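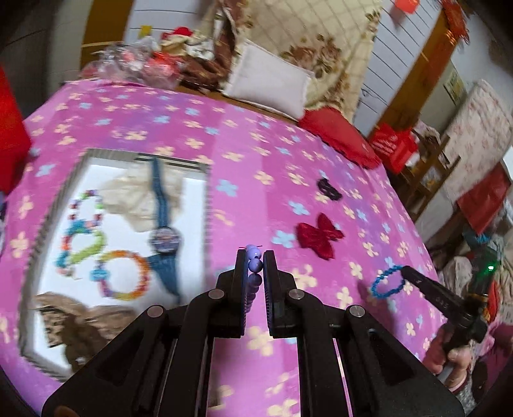 Step 3. Label the grasp segments

Open the session in Wollbridge and load both gripper streams. Mark a segment start when the jaws begin to close on an item, and a segment end when they have fully opened. Use the class "thin loop" for bracelets and bead strings. Items in the tray that are never gripped get no label.

Resample each segment to 16 steps. Discard any session with fewer than 20 segments. Our Flavedport set kept 743 after this filter.

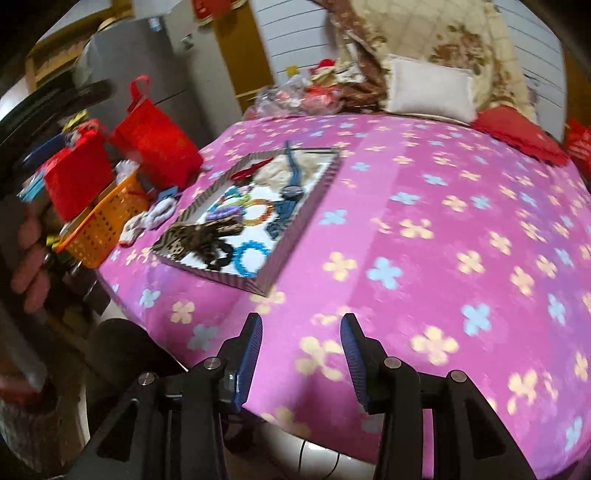 Opoku replied that 16 steps blurs the release on bead strings, and that 20 gave cleaner jaw-width curves.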